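4. Making up the bed and fitting the bedspread

This section covers the Venell bedspread used with a Prement single or double bed. Read section 3 (Bed position and wall clearance) before you start. If the bed has not been placed yet, stop and complete that section first.

4.1 Before you start

Check that the following are at hand:

Bedspread
Fitted sheet
Blanket or light quilt
Pillows (one for the single, 2 for the double)
Lint roller or soft brush

Remove the bedspread from its bag and shake it out. Fold lines from packing drop out within a day or two on the bed. Stubborn lines can be pressed from the reverse side with a cool iron.

CAUTION: Do not iron the printed side. The print can take on a shine that does not wash out.

Items hung on the wall over the bed, such as clocks and framed prints, must be fixed to a screw or hook rated for their weight. Adhesive strips are not suitable over a sleeping position. Check the fixing each time the bed is moved.

4.2 Fitting the bedspread

1. Fit the bottom sheet and pull it flat at all four corners.

2. Lay the blanket so that its top edge stops 16 inches short of the head of the bed. Tuck in the foot only.

3. Place the folded bedspread across the middle of the mattress, printed side up. The care label is sewn at the foot end, left side.

4. Open the bedspread toward the foot, then toward the head. Do not drag it over bed rails or posts. If it catches, lift it clear and lay it down again.

5. Find the center of the pattern. On damask and scroll prints, use one of the large symmetrical motifs as the guide and bring it onto the center line of the mattress. Smaller medallions repeat too closely to be useful for this.

6. Stand at the foot and compare the drop on the left and right. Adjust until the two sides match.

7. Smooth the surface with the flat of the hand, working from the center line out to each side.

NOTE: With the bed against a wall, the wall side has to be set first. Lean over from the open side, push the drop down between mattress and wall, then straighten the pattern. Take rings and watches off beforehand, as they pull threads.

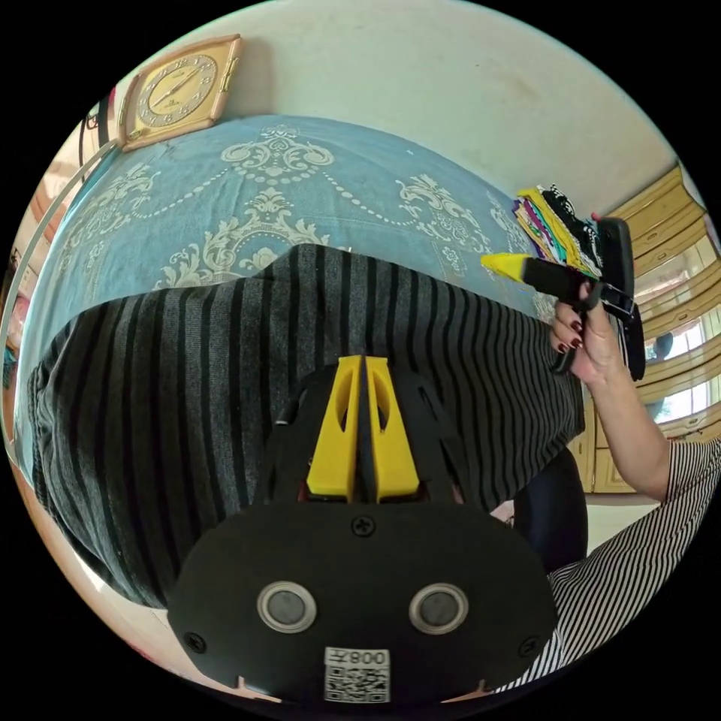
Đặng wrote to us that step 5 does not work on the light blue damask if the bed is pushed into a corner: the large motif sits on the center line, but the swags run off at a slant by the time they reach the pillows, and lining up a swag with the head of the bed first gave a straighter result in half the time.

The method is acceptable for any print with lines running across the width. Proceed as follows in place of steps 5 and 6:

5a. Choose one swag line near the head of the bed.

5b. Set it parallel to the top edge of the mattress, measuring at both sides. A difference of up to 3/4 inch will not show.

6a. Check the foot end. If the pattern still slants, the mattress is probably not square in the bed. Move the mattress and repeat from 5a.

4.3 Pillows

Two arrangements are possible.

Covered: lay the pillows flat, draw the bedspread over them, and tuck the fold under the front edge. Allow 16 inches of extra length at the head.

Uncovered: fold the top of the bedspread back and stand the pillows on the fold. Use this arrangement if the room gets strong daylight, and turn the spread end for end every month so that it fades evenly. The care label will then be at the head.

4.4 Daily use

Fold the bedspread down in 3 sections toward the foot before sleeping. Do not sit on the folded edge.

Pale backgrounds and light blues show dust quickly. Brush in one direction only, head to foot.

CAUTION: Keep the bedspread clear of portable heaters and bedside lamps.

4.5 Washing

Wash separately the first time, cold, on a gentle cycle. Around 2 hours on a line outdoors is enough in dry weather. Hang it by the long side. Do not tumble dry.

Replacement spreads and matching shams are ordered through Dirkness. Quote the size and the pattern code printed on the back of the care label.

For storage under the bed, see section 5.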